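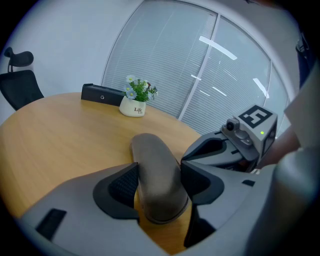

Tracking drifts when the glass wall is in view

Posted by tanabe_k, December 2020

Hello all. I record demonstrations with two hand-held grippers and compute the camera path afterwards with the Grellum mapping tool. The table is round with light wood, and behind it is a glass partition with white blinds. The ceiling lights reflect in the glass as bright streaks. From 174 recordings, 11 lose tracking, and in many others the path of one gripper slides to the side by 2 cm. The square marker on the gripper is detected well, so I think the marker is not guilty. Which parameter should I change first?

Manikandan Mathew

I had the same problem. A reflection moves when your camera moves, so the feature points on it do not belong to any fixed place in the room. The mapper believes them anyway. Please try these in order:

Draw a mask over the other gripper, also over your own fingers.
Lower the outlier threshold. Mine is 7 pixels in the first pass and 2 in the second.
Make the map from a separate slow walk around the table, then only localize the recordings against it.

The third one helped me most. The plain wall gives almost no features, so put some things with texture on the table. One flower pot is a little poor for this. Do not move them after the map is made.

hidley_user

just close the blinds

tanabe_k

Thank you Manikandan. With the separate map only 2 recordings fail now. The blinds did not change the reflections for me, the glass is in front of them. I did not try the mask yet.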